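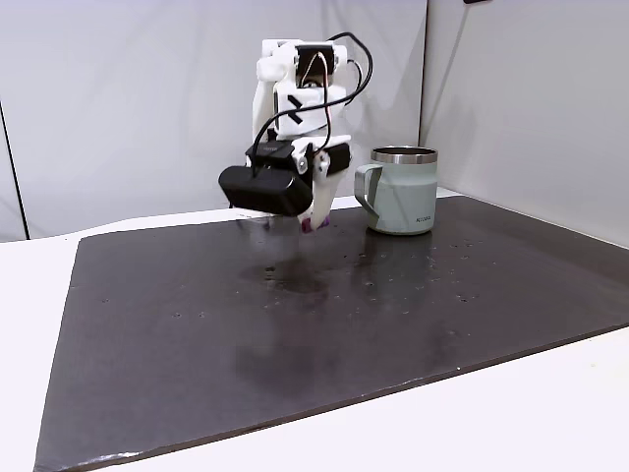

Vol. 2, No. 10

I've been going to Brinside home games since I was small enough to be lifted over the turnstile, and I have never once left before the final whistle. Not at four down, not in sleet, not the time my brother had the car keys and was threatening to go without me. So you can guess how I felt last month when we were a goal behind to Fitemcombe with ten minutes left and I looked up to see half the main stand putting their coats on.

The gate that night was 812. I know because they read it out over the loudspeaker, and people clapped, and then a good chunk of them went home! We equalized in the last minute. Tarek El-Sayed, who had hardly had a kick all evening, stuck out a leg at a corner and in it went off his shin. Ugly goal. I loved it. And I turned around to hug somebody and the row behind me was empty seats and a paper cup.

Now, I know all the reasons. The parking lot has one exit and it's a bad one. Kids have school. The last bus goes at 9:50, and if you miss it you're walking along the bypass in the dark. I'm not talking about the folks who have a real train or a babysitter to think about (my sister is one of them, and she'd never speak to me again). I mean the ones I see later in the line at the gas station, buying chips, in no hurry at all.

What gets me is that the last ten minutes are the best part of soccer at our level. Everybody's tired. The shape goes, the fullbacks stop getting back, and somebody's cousin comes off the bench and tries to win it from forty yards. You sit through a lot of sideways passing in the first half to earn that, and then you walk out on it? It's like eating the crust and leaving the pizza.

Players notice, too. Asmaa Hamdy, who captains our women's side and has been there longer than most of the fence, told me she can hear the seats flipping up. She said it quite cheerfully, as if it were weather. But she also said that when they were hanging on for a 2-1 win at Kotero, the traveling fans (a minibus and a couple of cars) stayed packed together behind the goal and yelled the whole way through stoppage time, and that she ran back for one last tackle mainly so she wouldn't have to look at their faces if she didn't. I think about that a lot.

My friends say it's different when the team is bad, and we have been bad. We went most of the fall without scoring from open play. Erraji put five past us in the rain and I'll admit I watched some of that through my scarf. But the bad nights are when staying costs you something, and I'd say that's when it counts for the most. Anybody can hang around to wave at a team that's winning.

The club could help. Open the second gate before the whistle, for a start, because it's been padlocked for two seasons and I've never heard a decent explanation. Ask the bus company about a later bus in the winter. Keep the tea hut open until the end, too. They pull the shutter down with a quarter of an hour to go, and if that isn't a hint to leave then I don't know what is.

We've got Erraji again in January, at home. The forecast will be horrible and they'll probably beat us. I'll be in my usual spot by the halfway line, and there's plenty of room in the row behind.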